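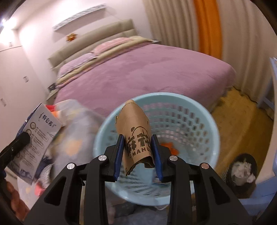 Catalog no. 153, page 4

Hareck hand-held parallel gripper – pads, bolts and good practice

OK, so most of you land on this page looking for the part number for the pads. It's HP-345, sold in pairs, dark blue only. Now that you have it, please stay a minute and read the rest, as most of the pads that come back to my bench didn't need to wear out that fast!

I'm Adelmo Caruso and I look after the hand-held line at Grundstead. I wrote these rules with Aldo Pellegrini in our test shop, and we use them ourselves for every home pick-and-place job, bedrooms and kitchens included.

Rule one is about soft packaging. A crumpled paper bag like the brown one with MAHU on it has no flat side to speak of, so pinch it where the paper is bunched up and let the pads do the work. Close until the bag stops sliding, then stop. If you keep squeezing you'll crush whatever is inside, and you'll mark the pads too (ink comes off some bags, and it's a pain to clean).

Rule two, bring the item right over the basket before you open the jaws. I like to pause there for a beat with the bag above the opening, then lower and let go. Please don't toss. A round plastic basket with holes in the walls is fine as a target, but keep the jaw tips away from those holes, they catch more easily than you'd think.

Rule three, leave yourself elbow room. Cartons, fruit, plastic bags, bundles of cloth – real floors have all of it, and we want you to work among it. Just plan your way in before you close the jaws. If two grippers are in use, agree on which one moves first and keep the other one still until the drop is done.

Rule four, check the round bolt heads at the upper pivots before each session. Snug by hand with the key in the box, no power tools. Our limit is 4000 open-and-close cycles between full checks, and I'd swap the pads at 700 if you handle a lot of rough cardboard.

What's in the box: one gripper, one pair of pads fitted, one spare pair, the key and a printed copy of these rules. The Fiore wrist strap is sold separately. The Gudel mount fits too, but you'll need the longer screws, so add them to your order.

Rules last updated October 9, 2018. The soft-pad version ships in November, and you can email me at the shop to get on the list.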